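**For immediate release: Gavent pauses two-arm cup handling after gripper fault**

Hello all. I normally get to write these when we've got something shiny to show off, so bear with me, this one's a bit different (and a bit longer than our press person would like).

On a Friday in March, one of our two-armed Wonura units closed its left gripper when it should have stayed open. It was working with paper cups at our Barrientos workshop, going along quite happily, and then the fingers shut hard on a cup of hot water while a colleague was reaching in to straighten the holder. She got a splash on the back of her hand. She ran it under the cold tap, had it looked at, and was back at her desk the same afternoon. She's fine, and she's read this before you have!

Still, hot water went where it shouldn't have, and a machine moved when a person's hand was in its space. We stopped all 4 Wonura units that day, and they've done no work near people since.

So what went wrong? We've spent a good while in the logs and I'll try to put it in plain words. Each arm gets its open and close orders along its own cable. When the arm swings up high and comes back down, the cable at the wrist gets a little tug. After enough of those tugs the plug had worked itself slightly out, and for a split second the gripper lost touch with the controller. Our software had been told that a gripper with no orders should close, so that it wouldn't drop whatever it was holding. Sensible if you're carrying a box. Rotten if you're next to somebody's fingers and a hot drink. That rule was my decision, made early on, and I got it wrong.

The second problem was the stop. The unit should have frozen as soon as the signal dropped, and it took 800 milliseconds. The limit we set ourselves is 60. The delay came from a retry loop that kept politely asking the gripper if it was there before raising the alarm.

Here's what we're changing. A gripper that loses its signal will now hold still where it is, neither opening nor closing. The retry loop has gone. The wrist plugs are being swapped for a locking kind made for us by Pulero, and the cables get more slack. Hot liquids are off the list altogether until an outside inspector has been in, and nobody reaches over the table unless the arms are powered down. I know that last one sounds obvious. It was in our handbook already, but there was nothing in the machine to enforce it, so we're fitting a light curtain along the front edge as well.

We've run the cup job 289 times with the new software, cold and empty cups only, pulling the plug out on purpose at different points. The gripper held still every time. I'm pleased with that, though I'd like to see well over a thousand before I relax.
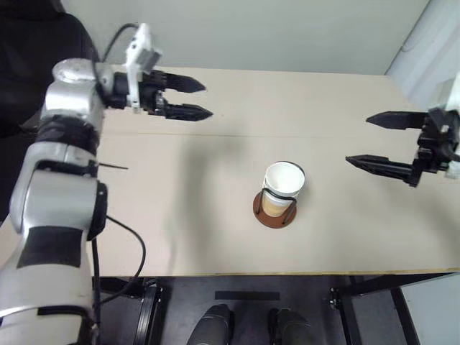 Siamak Khosravi told us he was glad to see the closing rule go, but that he'd have wanted the light curtain fitted before the first cup was ever picked up, and that he will be asking for the stop times in writing from now on. Fair enough, Siamak, you'll have them.

If you've got a Wonura on your own site, please switch it off and leave it off until one of us has been round. The visit and the new plugs are free, and we'll bring the parts with us. Please don't try pushing the plug back in yourself, even if it looks like an easy fix.

Questions from the press or from customers can go to Donal Doherty at the Gavent front desk, who'll pass the technical ones on to me.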